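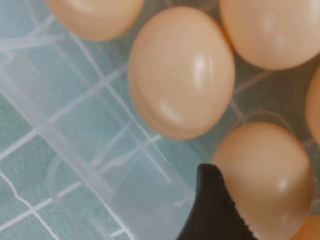
Section 4. Filling the Egg Tray

Before you start, wash and dry your hands and give yourself a clear stretch of counter. The Grerier tray is a light little thing, and it slides more than you'd expect, so a cutting mat or a folded dish towel under it is a real help.

1. Open the tray out flat and press each cell gently with a fingertip. Any cell that has buckled in shipping will usually pop back into shape.

2. Look your eggs over one at a time, turning each one all the way around (hairline cracks love to hide underneath). Set cracked ones aside and don't put them in the tray.

3. Lower each egg into its cell with the pointed end down. Let it settle by itself, and please don't push! Large eggs may sit a bit proud of the rim, and that's fine.

4. Start with the back row and work toward yourself, so your sleeve isn't passing over eggs you've already placed.

5. Slide the full tray onto a middle shelf of the refrigerator, using both hands.

Note: Brown and white eggs can share a tray. If you buy from two places, as many of us do, pencil the date on the shell before loading.

Caution: The clear plastic is not made for the dishwasher or for boiling water. Wash it by hand in lukewarm suds and let it air-dry for 15 minutes before you refill it.

For jumbo eggs, see Section 5.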